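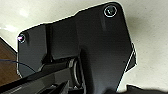

A black metal plate with two screws.

News > Press releases > Homes and buildings

Foulkes to run Maltolora housing block under new agreement

Residents of the Maltolora building will have a new managing agent from October. Foulkes has signed an agreement with the owner, Vidano, to look after the block's 39 flats and its shared areas. Day-to-day repairs, cleaning and service charge accounts all move across at the start of the month.

Tenancies and leases stay as they are. Rents will not change as a result of the handover, and residents who pay by direct debit do not need to set up a new one — Vidano will pass the details on.

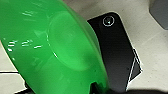

Foulkes Press Office
Communications team

Cleaning of the stairs, lifts and entrance halls will be carried out by Aseo, which already works at two other Vidano buildings. Stairs will be cleaned twice a week and the outside windows every other month. Bin collection days are set by the council and are not affected.

Repairs can be reported by phone or through the residents' website. Urgent faults, such as a burst pipe or loss of heating, will be attended within 2 hours at any time of day. Jobs reported before the handover will be carried over and keep their place in the queue.

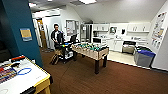 What residents need to do

Every household will receive a letter in September with a reference number and the new contact details. Anyone who holds a spare key with the current agent should sign the form enclosed and return it — keys cannot be transferred without it.

An open evening will be held at 6.30pm in the last week of September, and the letter will confirm the date. Questions about service charges for earlier years should still go to Vidano.

Contact the press office | © Foulkes | Back to top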